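Cahier d'atelier - évaluation du kit Nolulus (deux bras, pinces, cartes de doigt)
2025-11-21

Suite des essais sur textile. Le kit est en prêt jusqu'en mai, décision d'achat à prendre avant. Ita Nic Giolla veut un avis écrit sur trois points : tenue du tissu souple, câblage, logiciel Pita. Le devis concurrent de chez Ellitz est dans le classeur, je ne le reprends pas ici.

Matin : recalage des deux bras après le démontage de mardi. Le bras gauche avait perdu son zéro, repris à la main en environ 80 minutes. La procédure du manuel saute une étape (il faut couper Pita avant de libérer le coude, sinon la consigne revient toute seule). Noté au crayon page 2 de notre exemplaire.

Ensuite, tee-shirt noir à motif, les deux pinces dessus. La droite tient le coin en haut à gauche, la gauche prend plus bas, vers le milieu.

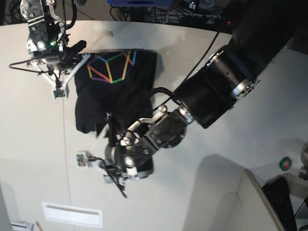 Tee-shirt noir, prise à deux pinces. Le tissu se tord sous la pince gauche.

La prise de coin me convient. Celle du milieu ramasse trop de tissu et fait un pli étroit et vrillé, difficile à rattraper pour la suite du pliage. À reprendre avec une ouverture plus faible à l'approche. Seuil d'effort laissé à 1000 (unité interne de Pita, le manuel ne dit pas laquelle - question posée au support, pas de réponse).

Câbles : celui du poignet gauche pend sous la pince. À surveiller sur les trajectoires basses. Demander à Nolulus s'ils fournissent un guide ou si on le fait nous-mêmes.

Les vues de poignet maintenant. La fiche commerciale promet une image « exploitable en mouvement ». Je ne suis pas d'accord, en tout cas avec le réglage d'usine.
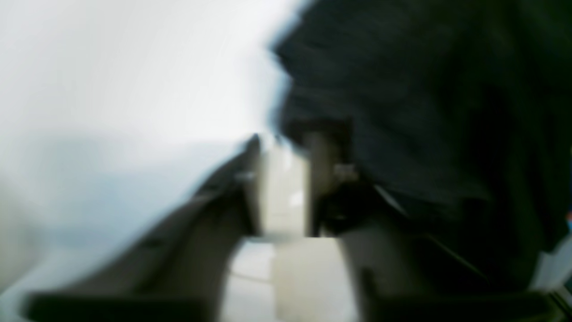 Vue de poignet, réglage d'usine. Flou de bougé, tissu sombre à droite.

Les doigts restent lisibles, le bord du tissu part en traînées. La moitié gauche est presque blanche et le noir du tissu n'a guère de détail. Pour apprendre une prise de bord là-dessus, c'est juste. Essayer une exposition plus courte et baisser l'éclairage de la table, un réglage à la fois.

Logiciel : Pita a planté à l'export, journal copié sur le disque commun, dossier Győri. Le reste de l'interface est correct, le rejeu pas à pas est bien fait et je m'en sers beaucoup.

Avis provisoire : mécanique bonne, caméras de poignet à revoir, documentation faible. Je ne signe pas sans réponse sur l'exposition et sur l'unité du seuil.

Reste à faire
- exposition courte, même tee-shirt
- ouverture réduite pince gauche
- relancer le support Nolulus (seuil, guide-câble)
- passer à un tissu clair - Ita en apporte lundi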